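4. Getting your family stories into Brescombe

Right, you've installed it, you've picked a name for your project, and you've (probably) got a shoebox or a phone full of funny things your children said. This section gets all of that out of the shoebox and into the shape of a book. I'm Tiruwork Negussie, I wrote most of this guide, and I put my own book together with Brescombe while my youngest was refusing to wear trousers. So I've made all the mistakes already!

Before you start, have your stories typed up. Word files are fine, so are plain text files. Photos of handwriting won't import, sorry.

4.1 Setting up the book

1. Open Brescombe and choose New Book, then Short Pieces. Novel is the one at the top of the list and it's very easy to click by accident. I've done it twice.

2. Pick the Wilham page style. There are others, but Wilham leaves a nice wide margin and it copes well with lots of short chapters.

3. Set your target length for each piece. The box says 1,000 words when you open it. I changed mine to 675, and for a story about a toddler and a bowl of soup even that's generous.

4. Type your children's real names into the Names panel, with the book name you want beside each one. Tick Replace Everywhere.

Caution: Replace Everywhere means everywhere. If your daughter is called Grace, check any chapter where somebody says grace before dinner. Mine had a whole Christmas meal where my aunt "said Matilda".

Note: The Names panel holds 256 entries. If you need more than that, I'd love to read the book.

4.2 Sorting your pieces into an order

5. Click Import and choose your folder. Each file turns up as a card on the left.

6. Drag the cards until the order feels right. Save a copy before you do this, using File, Save Version (the ordinary Save writes over what you had).

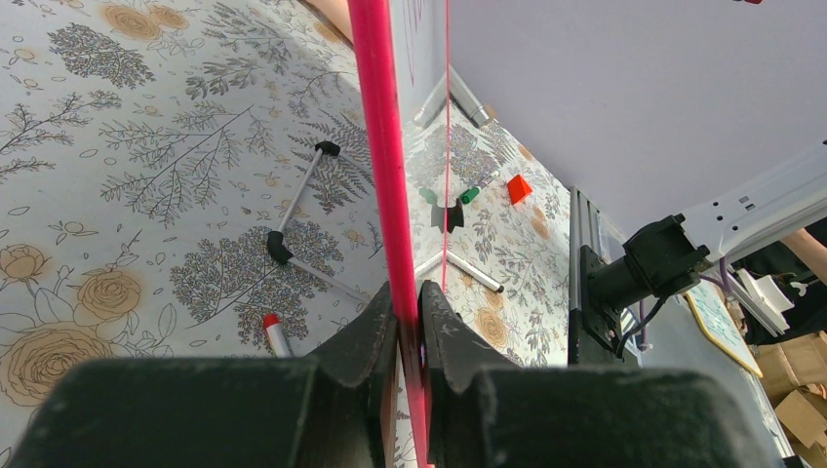
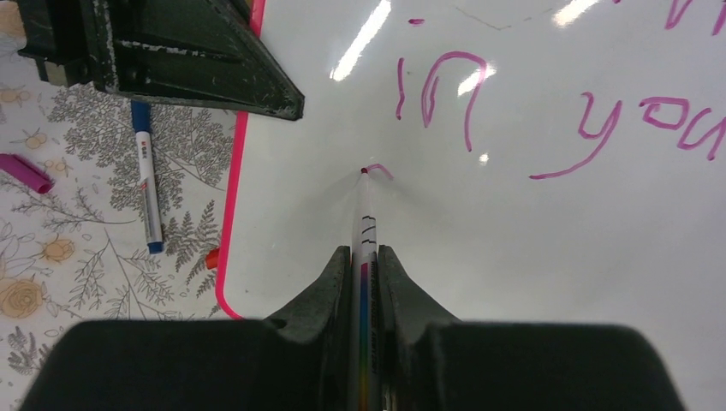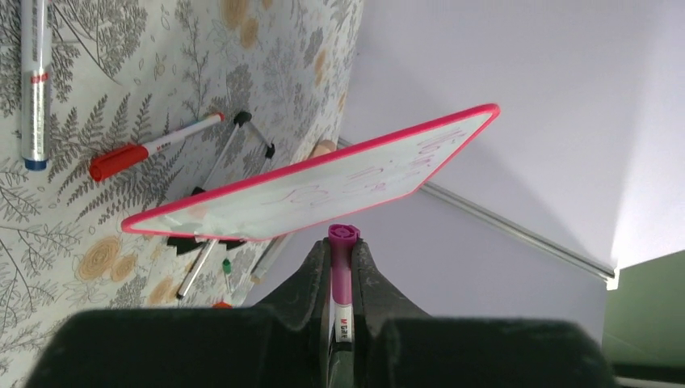
7. Give every card a mood tag: Silly, Tender or Cross. Brescombe shows the tags as coloured strips down the side, so you can see if you've got six Cross pieces in a row, which I certainly had (they were all about bedtime). If you'd sooner work out the order away from the computer, a whiteboard is lovely for it. Two pens will do, one with a blue cap and one with a red, like the pair lying on the fern-patterned cover in the last picture, say blue for Silly and red for Cross, and leave the Tender ones plain. Then copy the tags across when you're happy with them.

8. Read the first line of each card in turn, using Preview, First Lines. If three of them start with "So the other day", change two.

4.3 Checking it with other people

9. Choose Share, Reader Copy. This makes a file your readers can scribble notes on without changing your book.

Caution: If your children are old enough to read, let them see their chapters first. My son asked me to take out the one about the swimming lesson, and out it came. To remove a piece, right-click the card and choose Set Aside. It stays in the project but won't print.

10. When the notes come back, open them in the Tavares view, with your text on the left and the comments on the right. Accept or dismiss each one. My mother left a great many and I dismissed most of them, with love.

Note: Photos you add to the book should be at 300 dots per inch. Anything lower gets a yellow triangle next to it, and you can still carry on, but it'll look fuzzy on paper.

11. Last job in this section: choose Export, then Dradetov Proof, and print a single copy at home. Go through it with a pencil, fix what you find, and then move on to section 5, where we do the cover.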